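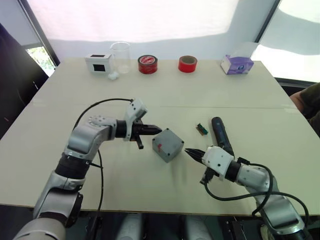
I have a small electronics enclosure in gray plastic that I want to open without wrecking it. It came off a garden pump controller my father-in-law put in, and the pump now starts for a second and quits. The box is close to a cube, with rounded edges and screw holes at the corners, like the gray one on the white table, and I also own an electric screwdriver a lot like the dark blue tool next to it. Three of my screws came out fine. The fourth just spins and the lid won't lift on that corner. I don't know if the screw is stripped or if the plastic behind it has let go. Should I drill it, or is there something gentler to try first? There is also a small circuit board inside that I would like to keep, since Giltar no longer sells the part. I called them and they offered me the whole new controller for 300 dollars.

Posted 06/03/2021 by **pumphouse_dave**

---

**millcreek**

Don't drill yet. A screw that spins and never rises is usually turning in stripped plastic, or there is a brass insert in the post and the insert has come loose and is turning with the screw. Either way you need to pull up while you turn.

1. Turn the power off at the breaker and unplug the controller. If you haven't done that already, stop and do it now.
2. Put the electric screwdriver away and use a hand driver that fits the screw properly. A loose bit will chew the head and then you have two problems.
3. Slide a thin plastic pry tool or an old gift card under the lid next to the bad corner. Lift gently, only enough to put a little tension on the screw.
4. Turn counterclockwise slowly with the tension on. It may catch and start backing out.

If the bit slips in the head, lay a wide rubber band over it and press down hard. That works on small screws more often than you'd think.

If it still spins after all that, drill off the head only. Use a bit slightly wider than the shank, go slow, and stop as soon as the head comes loose. The lid will lift off and you can grab what's left with pliers. Tape over any gaps first so the shavings stay off the board.

When you put it back together, pack the stripped hole with a little two-part epoxy, let it cure overnight, and drill a small pilot hole. Don't use wood glue and toothpicks in something that lives outdoors.

---

**rk_173**

just buy the new one. I spent a whole weekend on an old Avidberg timer and it died again in December

---

**solderandtea**

Agree with the first reply on the screw. One thing to add about the electric driver: most of them have a torque setting, and people leave it on high. For a plastic box use the lowest one, and do the last turn by hand. I'd guess that's how the fourth hole got stripped to begin with, maybe by whoever had it open before you.

Also check the gasket when you get the lid off. If it's flat or cracked, water has probably been getting in, and that could be your pump trouble right there. Look for green or white crust on the board, mostly near the connectors. Clean it with isopropyl alcohol and a soft toothbrush, then let it dry a full day before you power it up. Take a photo of the wires before you unplug any of them.

Gasket cord is sold by the foot at most hardware stores, so take the lid with you to match the groove.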